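Reading time: 2 min

To: Dollow mending and laundry list
Subject: Re: Folding jeans on a felt table – is it worth it?
July 16, 2026

> I put green felt on my sorting table in March and I'm never going back.
> Denim stays where you drop it, the legs don't slide off while you're
> finding the waistband, and you can fold straight from the heap. I bet
> it has cut my time per pair in half. Everybody with a bare table should
> try it. The Onier board folks will tell you different but they have
> boards to sell.

Half? I'd want to see that timed by someone who didn't just spend a weekend stapling felt.

I'll give you the grip. I have tried denim on bare laminate and it does creep. But grip cuts both ways. When a pair lands in a pile you need it to slide a little so you can shake a leg out, and on felt you end up lifting the whole thing and dropping it again. Jeans in a heap like this are my usual starting point, one leg looped around and the cuff buried under the rest:

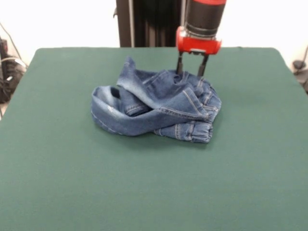
What I do with a heap

1. Ignore the legs. Go looking for the waistband, even if a hem is sitting right on top and begging to be pulled. Pull a hem first and you tighten everything underneath.

2. If you can't see the waistband, feel for the belt loops. They're the one thing on a pair of jeans that doesn't feel like anything else. Topstitching is no help at all, it runs along the cuffs as well.

3. Once you have it, lift straight up with both hands and let the legs hang. Two shakes, then lay it down with the waist toward you.

With the next one the waist end is easy to spot, loops and all, and one leg has wandered off to the left.

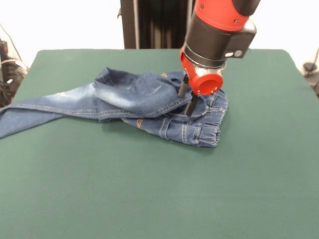
I would still pick it up before trying to fold anything. Folding in place sounds quick until you find the back pocket doubled under and have to start over.

As for the numbers, I did 60 pairs for the Rodavgate swap, half on a towel and half on the bare table, and the difference came to 4 seconds a pair in favor of the towel. I wouldn't swear to it, since I was tired by the second half. A towel costs me nothing and goes in the wash. How do you clean yours? Blue rubs off new denim, and lint off everything else, and I have yet to see felt that wiped down well.

I don't own an Onier board and don't want one, so leave me out of that fight. The Dierckx one I borrowed was too narrow for anything but kids' sizes.

If you have a watch handy, time 12 pairs on the felt and 12 off it, same jeans, and post what you get – bad runs included.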